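Galgate Summer Market: was it worth the trip?

Posted February 6, 2022

I've been meaning to write up last June's market at Galgate for ages, and as the stallholder list for this year is out I'd better get on with it! We drove over from Fallisbridge (parking was £5, cash only, so raid the coin jar) and stayed till the music stopped.
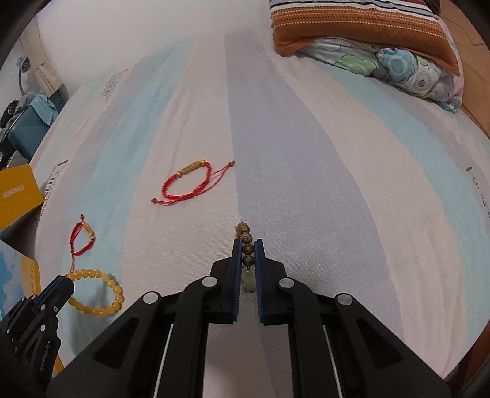
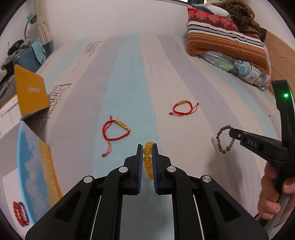

Beads, beads and more beads.

The food

Go hungry. Arnaud do a cheese and leek pie that I'd happily eat every weekend, and the queue moved quickly even at lunchtime. Coffee was a bit weak for me. The strawberries were lovely but gone by eleven, so get there early if you want a punnet.

Music and children's bits

Mathis Picard played accordion by the war memorial and had a whole row of toddlers dancing. The wheelbarrow race was chaos, in a good way. I'd have liked more seats in the shade, and there were only two loos, which is silly when the organisers say 3,000 people came.

Would I go again?

Yes, four stars from me. The Wovola plant stall alone is worth it, I came home with far too many geraniums. Take the 315 bus if you can, it stops right by the green.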